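Two grippers have been working the long table at Skesto since March, and I've pretty much stopped jumping when one swings past. They do the picking and passing now - about 80 orders a day - and I do the checking.

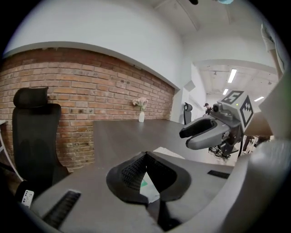 Is anyone losing hours over this? Our hours stay as they are through the summer, and the late shift gets a second person.

My wrists are happier, I'll say that much! Irketti is next, once their floor is cleared.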